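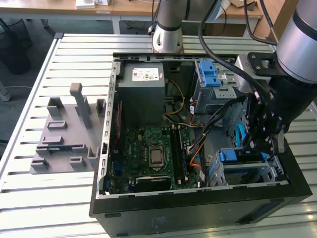

Manholm Rugby Club: Pre-season Address to Members
Speaker: Brian Okoth, Director of Rugby
Sunday, April 7, 2019

1. Welcome
Good afternoon. Thank players, parents and match officials for attending. Apologies have been received from Hui-mei Yang.

2. Review of last season
The first team finished fourth. Our set piece was sound, but we gave away too many penalties at the breakdown, and two away fixtures were lost in the closing minutes. Record the club's thanks to Silvan Grabner, who retires as captain after 34 appearances.

3. Training
Senior sessions will begin at the Prumus Road ground next week. Forwards will work with Chak-lun Wu on scrum and line-out. Backs will report to Yu-ting Cheng. Each session opens with 15 minutes of tackle technique, for all grades.
(Pause for questions on kit and travel.) 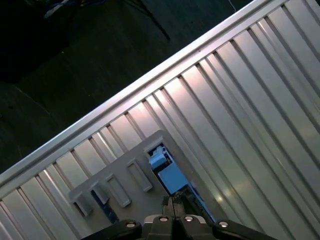

4. Player welfare
Any player removed with a suspected head injury must follow the return-to-play steps in full. Coaches have no discretion in this matter. Forms are to be handed to the team manager on the same day.

5. Squad selection
The senior squad will be limited to 40 players. Selection will depend on attendance and fitness as well as form. Players not selected will be offered places in the second team, which opens its season away to Kong. 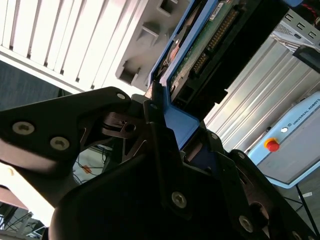
Close view of a black two-finger gripper.

6. Close
Subscriptions are payable at the desk. Invite questions from the floor, then hand over to Silvan for the presentation of caps.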